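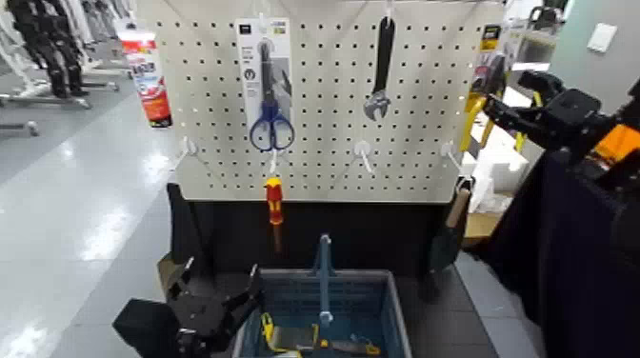 Scissors and an adjustable wrench on the pegboard.

Blog > Travel > Places We Stayed

Would I book Villa Gallari again?

I've become a bad audience for holiday rental listings. I read "minutes from the beach" and want to know whose minutes. I read "sleeps ten" and go looking for the sofa bed. So when my brother-in-law Dénes forwarded me a link to Villa Gallari, up in the hills behind Storton, with a message that just said "PERFECT," I did what I always do and read the reviews from the bottom up.

The bottom ones were all right, as these things go. One person hated the road. Another had expected air conditioning in the living room, and the listing did say bedrooms only if you read to the end. We booked in February and paid the deposit through Irnura, the agency that handles most of the houses on that side of the valley.

The house was built in 1964 and the listing calls it "historic." I'll let that go. It's a long, low place with a tiled terrace facing west, a decent kitchen, and 2 bathrooms that the listing somehow turns into three. The third is a toilet next to the pool pump. There's a door on it, I'll give them that.

The pool is the reason people book, and the pool is good. It's long enough to swim in, and it gets sun until early evening. I had my doubts about the "panoramic views," and they do depend on where you stand. From the shallow end you get the neighbor's water tank. From the deep end you get the whole valley, and I'll admit I spent a lot of the week at the deep end.
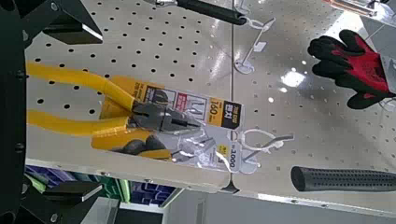
The walk to the village

The listing says the village is 500 meters away. Maybe it is for a bird. The lane bends back on itself all the way down, and there's no shade on the upper half. Going down with an empty bag is pleasant enough. Coming back with melons and a case of water is something else, and after the first try we took the car like everyone before us must have done.

The village has a bakery, a bar with plastic chairs and a small grocery that closes for most of the afternoon. The "selection of fine restaurants" is one restaurant. We ate there twice and the grilled fish was excellent both times, so I'm not going to complain about the plural.

What the money buys

My real gripe is with the extras. The cleaning fee was 110 euros, which I knew about, and on top of it we got a page of checkout chores taped inside a kitchen cupboard. Strip the beds, run the dishwasher, take the glass down to the bins by the church. I'd like to know what the fee is for if I'm the one hauling bottles.

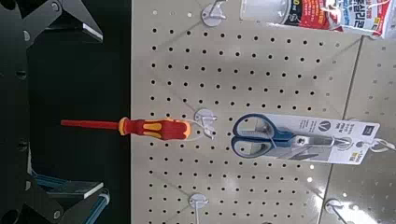 The security deposit came back in full, though it took longer than the contract says and I had to write to Irnura to get it moving. The man who answered, Simon, was polite and quick once I had his attention. He also told me the listing would be "refreshed" before next season. I checked last night and it still has three bathrooms.

Dénes thinks I'm being unfair. He slept well, liked the terrace and has already asked about the same week next summer — he didn't carry any glass anywhere, I should point out. My sister is on his side. The kids only care about the pool.

So would I go back? Probably, if the price holds and somebody else deals with the agency. I'd ask for the bedroom on the terrace side, bring my own pillow and a sharp kitchen knife, and do the shopping by car on the way in.

Recent posts
The ferry cabin upgrade: is it worth it?
"Sea glimpse" and other phrases I no longer trust
Dénes Kerekes packs for a week (a guest post)
Rental car insurance, again

This site uses cookies to remember your settings and count visits. By continuing to read you agree to their use.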